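Pretthorpe School
Inter-House Games: Sports Hall and Field Checklist, September

Completed by: Zakhar Kushnir, Head of Dollcombe House
Houses taking part: Dollcombe, Baloch, Melwood

1. Seating and exits
Rear fire doors unlocked and clear: Yes
Aisles between house blocks kept open: No
Comment: Melwood's banner poles had been left across the left-hand aisle. They were moved before pupils were admitted at 8.40 am. Poles are to be stored in the PE office in future.

2. Tug of war
Rope inspected along its full length: Yes
Comment: Fraying found at the 23 metre mark. The rope may be used this term but must be replaced before the next Games. Gloves are not to be worn.

3. Face paint and costumes
Ingredients list held by the medical room: Yes
Comment: Two pupils in Baloch have recorded skin allergies and will wear house ribbons. Masks must be taken off for all running events. 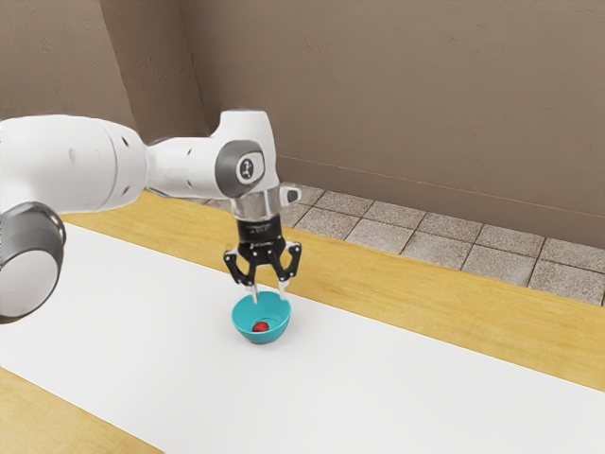 4. Relay track
Surface free of stones and litter: Yes
Lane markings visible: In part
Comment: Lanes five and six to be repainted by the grounds staff. Spectators must remain behind the rope line.

5. First aid
Trained staff on duty at hall and field: Yes
Ice packs in stock: 24
Comment: The field radio did not hold its charge. A spare is to be collected from Reception.

Outcome: Approved, subject to items 1 and 5.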